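To: plokley-dev
Subject: Re: [plokley-dev] Freezing the level format before the review build
In reply to: message 1301

> We have been on the Skernik map for most of a year now and I no longer
> trust my own view of it. I would like to freeze the level format in
> November, cut a review build, and hand that to people outside the list.
> Objections? Also, does the freeze cover the trigger tables, or only
> geometry and props?

No objection to the freeze. I do object to leaving the trigger tables out of it, for the reasons below.

The review build is only useful if a tester's report can be replayed. At present a save file stores the trigger index and not the trigger name. If anyone inserts a row in the table after the build is cut, every index after that row moves by one, and an old save will open the wrong door or start the wrong dialog. We had this in the Skemberg branch. It took me two evenings to trace a report of "the elevator talks" to a row added near the top of the file.

I see 2 ways to handle it.

a) Freeze the tables together with geometry and props. New triggers go in a side file which the loader ignores unless a flag is set. No code change beyond the flag.

b) Switch saves to trigger names now, before the freeze. This touches the save writer, the loader and the map checker. Old saves would need a converter.

I prefer (b) in the long run and (a) for November. The loader patch for (a) is 17 lines and has been running on my machine without trouble. The converter for (b) does not exist yet, and I would not want to write it in the same month that outside people are filing reports.

On who gets the build: the Karamanlidis server has room for a separate download area with its own login. Reports from there can go to the tracker under their own tag, so that they do not mix with ours. Please do not ask testers to join this list. They will read our old threads about the harbor section and then tell us what we already think.

I would also ask that we give them no task sheet for the first pass. Let them play with position logging on and read the logs afterward. The log is one line per second per player and compresses well. If half of them never find the lower stairs, that tells us more than a form with a score on it. A task sheet can go out with the second pass, once we know where they get stuck.

The round container, one with the apple on the insert and one without: 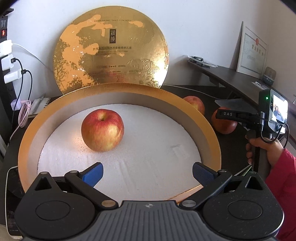
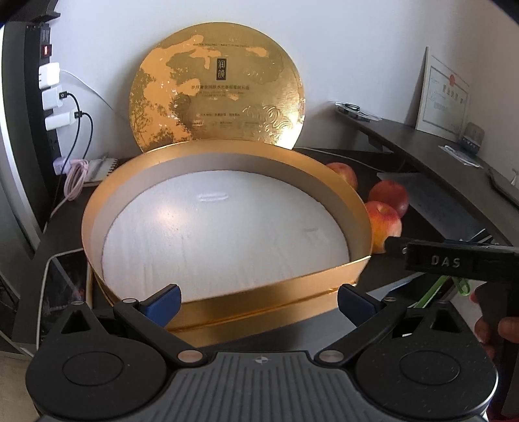 The prop list itself needs one more change before the freeze. Containers and their contents are stored as a single mesh at the moment, so a container that can be emptied needs two complete models and a swap. I want the content split out as a child object with its own origin. For the gift box that means the base with the gold rim and the white foam is one mesh, and the apple is another, parented to a point on the foam. The marks in the foam can stay in the normal map. The same split applies to the crates and the tool cabinet, which have 3 states each and currently take up more of the download than the whole upper floor.

I can do the split for everything in the prop folder except the cabinet, whose source file will not open in my version of the exporter. If whoever made it still has the original, please put it in the shared folder and leave the old one where it is.

Unless someone argues for (b) on the list first, I will commit the loader flag to the Plokley trunk and rebuild the Skernik map against it.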